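Search this site
Search

Timura is pleased to share news about its tasting room at Sodside. This thread sets out the changes for guests, members and neighbors. Please read to the end before writing to us, as most of the usual questions are covered.

The tasting room will reopen in February after a short closure. The bar itself stays where it is, along the canal side. The entrance moves to the courtyard. Guests who arrive at the old street door will find it locked and should walk through the arch on the left.

The room seats 40. That figure has been set with the comfort of our guests and our neighbors in mind, and staff will not add chairs. When the room is full, guests may leave a name at the door and wait in the courtyard, where drinks are not served.

Our head of bar, Magdolna Hegedűs, has drawn up a new list of 25 spirits. It is shorter than the old one. Fruit brandies make up the largest part, followed by gin and a small group of herbal liqueurs.

Quince, plum and apricot brandies remain on the list all year. The pear is served only while stocks last - please do not ask staff to hold a bottle.

Several members have asked about Trajkovski. The house has supplied Timura since our first season and will continue to do so. Its walnut liqueur returns in the small glass, served at room temperature unless the guest asks for ice.

Opening hours: the bar opens at 4 p.m. Last orders are taken at 11 p.m. and the room closes half an hour later. The kitchen keeps its own hours and stops earlier, at 9 p.m.

On food. The menu is limited to cold plates: cheese, pickled vegetables, smoked fish, bread. We do not offer hot dishes. Guests with allergies should speak to a member of staff before ordering, even if they have eaten here before.

Reservations are accepted for groups of up to eight. Larger groups should write to the office so that a separate evening can be discussed. A table is held for 15 minutes past the booked time and is then released to guests who are waiting.

Guided tastings are led by Tihomir Grgić. Each one lasts nearly 2 hours and covers five spirits, with water and bread on the table throughout. No earlier knowledge is expected. Guests are asked not to wear strong perfume.

A note on music. Timura does not play recorded music in the evening and this will not change. We have received letters on both sides of the question and we thank everyone who wrote. The room is meant for talk.

The long counter has been sanded and oiled by our own staff. Guests are kindly asked to use the coasters provided. The brass rail has been refitted at its former height, after a number of regular guests told us the lower position was hard on the knees.

Dino, the house dog, will be present on most early evenings. He is old and prefers to be left alone under the end stool. Please do not feed him from the cheese plate. Guests' own dogs are welcome in the courtyard on a lead but may not come inside.
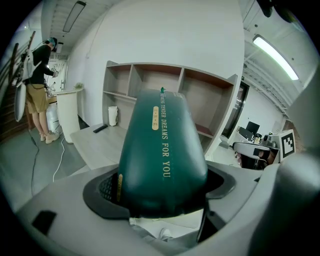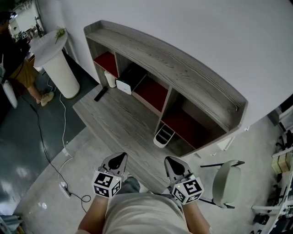
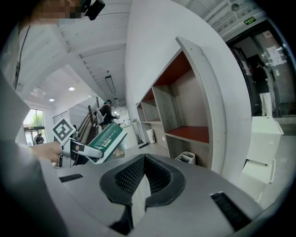

Members' cards from last season remain valid. There is no need to exchange them. A card admits the holder and one guest to the early hour, from 3 p.m. to 4 p.m., when the bar is closed to the public. Cards may not be lent.

Payment is by card or cash. Separate bills can be prepared for a table if staff are told at the start of the evening. We cannot divide a bill once it has been printed.

To our neighbors at Sodside: glass will no longer be taken out at night. Empty bottles will be kept indoors and moved after 10 a.m. The courtyard light on the east wall has been turned down and now faces the ground. Should noise become a concern, please call the bar directly during opening hours - the manager on duty has been asked to come to the door in person.

The courtyard entrance is level and wide enough for a wheelchair. The washroom on the ground floor has been enlarged. The upper room can still be reached only by stairs, so tastings will be moved downstairs on request. Please tell us when you book.

Questions about reservations should go to the office and questions about the list to Magdolna Hegedűs. Replies under this thread are read each morning. The full list of spirits will be posted on the courtyard door and on this account the day before we open.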